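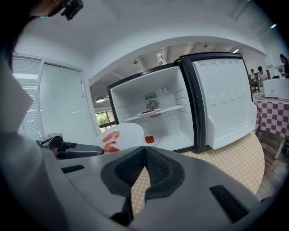 Rivas Neighborhood Table
Progress report to the Bodent Fund
7 January 2026

Dear Normand Bouchard and everyone at the Fund,

Happy New Year to you all. I promised Marcelino Tejada a short report, and I am sorry to say I have already failed him on the short part, but there has been a good deal going on since September and I would rather you heard it from me in full than in a table of boxes. This covers the first stretch of the grant, from the opening of the evening meals through the holiday break.

The evening meals

When we wrote to you last spring we said we hoped to cook two suppers a week for older people in the Rivas streets who mostly eat alone. We started in September with one supper, in the parish hall, and held off on the second until the stove was inspected. The inspection took longer than it should have (the hood needed a new filter, and then the new filter was the wrong size, and then the right one sat in a warehouse), so the second supper only began in the middle of the fall. Even so, we have now served 3000 plates, counting second helpings, which Consuelo Valcárcel insists on counting and which I have stopped arguing with her about.

We have 82 people on the supper list. Not all of them come every time, and a few prefer to have a covered dish brought to the door, especially now that it gets dark so early and the sidewalk on the hill side is still torn up. What has pleased me most is that people have begun to sit in different places. In the first weeks everybody took the same chair and guarded it. Lately I see folks from the Tusevura building eating with the ladies from the old laundry row, and that is a thing we hoped for and had no real idea how to bring about. Consuelo thinks it was the long tables. I think it was the dominoes.

The food itself has been plain and good. Lentils, baked chicken, rice with vegetables, a fish stew that divides opinion. Ramiro Goicoechea has taken over the menus, and he has been careful about salt and about people who have trouble chewing, while still making something you would want to eat. We tried a pumpkin soup that came back to the kitchen in nearly full bowls, and it will not be repeated.

The cooking afternoons

The second part of the grant pays for afternoons where people cook together, mostly recently widowed men and a handful of younger neighbors who never learned. Montserrat Cabello leads these. We planned on groups of eight and found that eight is too many for our counter space, so we have gone to smaller groups and more afternoons. It costs a little more in Montserrat's hours and nothing extra in groceries.

So far 51 people have come to at least one afternoon. Attendance was strong at the start, dipped badly when the clocks changed, and came back once we moved the start time an hour earlier. I should have thought of that sooner. The sessions on soups and on cooking eggs filled right away. The one on household budgeting, which I was rather proud of, drew three people, and one of them had mistaken the date. Montserrat has since folded the budgeting talk into the shopping session, where it goes down much better – people will happily discuss the price of onions for an hour if you don't call it a workshop.

We also began a little recipe booklet, with each person giving one dish. It is going slowly. Several of the best cooks measure nothing, and getting "enough flour" turned into a number has meant Montserrat standing beside them with a cup. We would like to print it by late spring.

Home visits

This is where we are behind, and I want to be plain about it. We said we would make regular visits to people who can't get to the hall. We have made some, and they have been worthwhile, but we have not kept to the schedule we gave you. Two of our visitors moved away in the fall and it took us a long while to train others, and the background checks came back slowly. Ramiro has filled in on several evenings when he ought to have been at home with his feet up.

We now have three new visitors ready, and they will go out in pairs for the first month. If the pace holds, we should be back on the original schedule before the next report. If it doesn't, I will write to you before then and not wait to be asked.

Money

The full accounts are in the attached sheets, which Marcelino has already seen in draft. In general we are a little under on groceries, thanks to the produce we get at the end of market days, and over on repairs, mainly on account of the stove hood and a leak under the big sink. I would like to ask your permission to move the grocery savings across to the repairs line. It does not change the total. The van cost what we expected, apart from one tire.

We also bought a Primeslow cooker for the covered dishes, out of the equipment line, and it has made the early part of the day a great deal easier. Consuelo was against it. She now uses it for beans.

What has been hard

Besides the visits, I would mention storage. The hall shares its closet with the choir, and our dry goods have been moved more than once and not always moved back. We have asked for a locking cabinet on the landing and are waiting to hear. I would also mention tiredness. The same few people do the washing up, and while they never complain, I would like to see them sit down and eat with everyone else. We are trying out a rota this month, with a different table staying behind to help each evening. The laundry row ladies have claimed the drying and will not give it up.

The next few months

We will keep both suppers going, restart the cooking afternoons after the holiday break, and get the visits back on their feet. Montserrat would like to hold one afternoon outdoors when the weather turns, with a borrowed grill. Ramiro is talking to the clinic about having a nurse drop in before supper now and then to look at blood pressure, at no cost to the grant. Nothing is settled there yet.

Please do come and eat with us, Normand, you or anybody else from the Fund. You don't need to give us notice. There is usually a chair at the end nearest the door, though you may have to play dominoes for it.

With warm thanks from all of us,

The coordinator's desk
Rivas Neighborhood Table

Attached: accounts to the end of December, supper calendar, draft pages of the recipe booklet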